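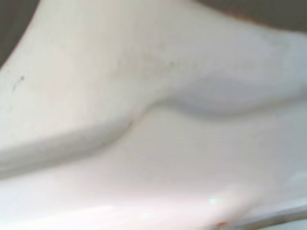

October 13, 2025

Up before six. Rain had stopped, so I walked to the Fultamley bus and got to the records office in Hernley just as they opened. I wanted the parish burial books again, the two volumes I didn't finish last time.

Gayan Abeysekara was on the desk and had them out for me already. I read 187 pages before lunch. The hand is bad after page 60 - a new clerk, I think, who hardly lifted his pen. Found one Gomar, a child, and no sign of the grandfather. 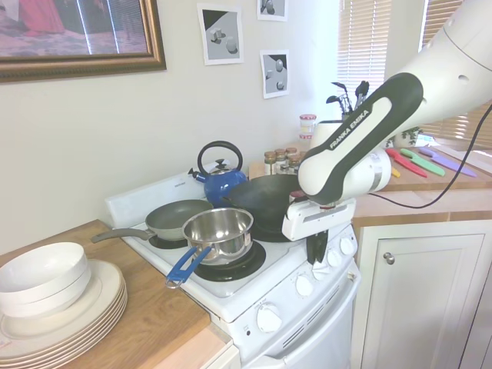 Ate my sandwich on the steps. Nokuthula Lekota called while I was out there. She has been through the ship lists at her end and thinks the family name was spelled Nedelcu on the way over and changed later. That would explain the gap in the census. I told her I'd look under both from now on.
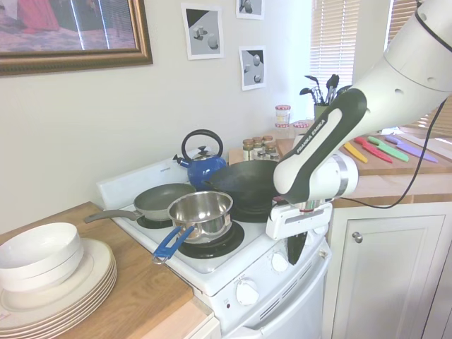

Afternoon was slower. The index cards for the east side of town run to 2,469 and are sorted by street, so I had to guess. Tried Mill Street first, then the lane behind the tannery. Card 712 has a widow Nedelcu taking in two lodgers, no first name given. I copied it out in full and paid for a scan.
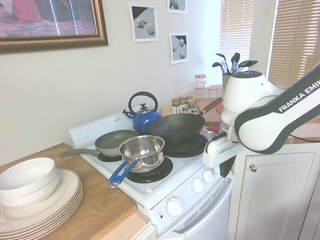 Missed the early bus and took the next one home. Soup and toast for supper. My eyes are sore and I need to get the reading glasses changed, which I have been saying since January.

Wrote to Nokuthula with the card number. Tomorrow the tax rolls, if the office can find them.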